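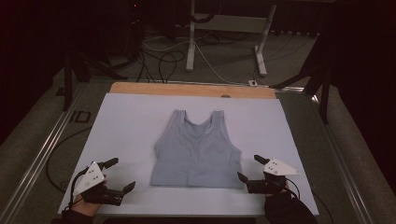

dunnydiesel wrote:
Before you accept a quote of $1,056 for a body control module, repeat the draw test with the bonnet latch closed. A reading of 546 mA doesn't tell you much if the car thinks somebody is still working on it. The latch on the Badis has a microswitch in it, and with the bonnet up the gateway stays awake. Trip the latch with a screwdriver, lock the car with the fob, leave the fob well away from the vehicle and read again after the network times out.

Posted 8 October 2024

flatspot_wagon
Thanks. For the record, the original numbers were taken with the bonnet up and the driver's door open so I could get to the cabin fuse panel. Meter in series on the negative lead, 10 A range. The workshop did theirs the same way as far as I can tell, and theirs is the basis for the BCM diagnosis.

Car is a Zollmont Badis wagon, petrol auto, bought used in April. Flat after three nights parked. Battery has been load tested and passed. Alternator output is normal at idle and with the lights and rear demister on. No codes stored apart from low voltage in several modules, which I assume are a result of the flat battery.

kerbweight
Low voltage codes mean nothing on their own. Clear them and see which ones come back first.

I don't agree that the latch is the whole story, though. An awake gateway on that platform draws more than half an amp on mine. 546 mA looks to me like one module held up, with the rest asleep. I'd be looking at the tailgate control or the aftermarket stuff. Does it have a dash cam or tow bar wiring?

flatspot_wagon
Tow bar, yes. Sithole harness with its own control box behind the left rear trim. Fitted by a previous owner. No dash cam.

kerbweight
Well, start there. Unplug it.

dunnydiesel
Unplugging things before you have a valid baseline is how people end up with six answers and a flat battery. Get the baseline first. Latch tripped, doors latched, locked, no fob nearby, wait a full hour. On the Badis the infotainment unit can hold up for a good while after everything else has gone down. The service information gives a shorter time but I have never seen one meet it.

Also, don't break the circuit when you connect the meter. If you disconnect the negative and then put the meter in, you wake everything up and the fault may clear. Bridge it with a jumper lead first, connect the meter across the jumper, then remove the jumper once the car is asleep.

two_bolt_main
Or use a DC clamp and don't disconnect anything. A decent one resolves down to a few milliamps. Zero it right next to the cable in the orientation you're going to use it, as they drift.

dunnydiesel
A decent one does. Most of what people own doesn't. I've seen cheap clamps wander by more than the reading they were supposed to be taking. Series meter for anything under an amp.

two_bolt_main
I've used both on the same car and got the same figure within the width of the display flicker. The series method also blows the meter fuse when somebody forgets and opens a door with the puddle lights on. Ask me how I know.

flatspot_wagon
Did the series method with the jumper. Latch tripped, all doors closed, cabin panel accessed by latching the driver's door mechanism with a screwdriver and leaving the door open. One hour wait.

Result: 103 mA, steady.

So the latch accounts for most of the first reading. Still too high, I think. What's normal on these?

kerbweight
Mine sits well under 50. So you still have a fault, as I said.

dunnydiesel
As we both said. 103 mA works out at roughly two and a half amp hours a day. A healthy battery that size should go much longer than three nights on that, so either the battery is not what the load test says or the draw is intermittent and goes back up overnight. A load test tells you about cranking ability – it doesn't tell you reserve capacity. What's on the label?

flatspot_wagon
Sulter, the standard flooded type. Car has stop-start.

two_bolt_main
Wrong battery, then. Anything with stop-start left the factory with an EFB or AGM. A flooded one will pass a load test and lose capacity in a year of that duty. Was it coded in when it was replaced?

kerbweight
Coding doesn't matter much on the Badis. It resets the charge counter and that's all.

two_bolt_main
It changes the charge profile on the later ones with the sensor on the negative post. If yours has a small plug on the clamp, it's a later one.

flatspot_wagon
It has the plug.

Today: voltage drop across the fuses, millivolt range, car asleep, nothing pulled. Most of them read zero. 4 fuses show a drop, three in the engine bay box and one in the cabin. The cabin one is the accessory feed, which the Sithole box is tapped into with a piggyback connector. Pulled the plug at the control box and the draw fell to 31 mA within a minute. Plugged it back in and the draw did not return to the old figure until I opened the tailgate and closed it again.

dunnydiesel
That fits a control box that wakes on tailgate movement and doesn't time out. Check its earth before you replace it. They're often bolted to a painted trim bracket.

kerbweight
Told you. Tow bar.

dunnydiesel
You told him to skip the baseline, and he'd have been measuring against 546.

flatspot_wagon
Earth is on a painted bracket, with light surface rust under the ring terminal. Have cleaned it back to metal and will leave the meter on overnight before touching anything else. BCM booking is cancelled. Does anyone have the EFB part size for the petrol? The tray has two sets of clamp holes and the Sulter is using the shorter one.

two_bolt_main
Use the longer position. The shorter one is for the base model without stop-start.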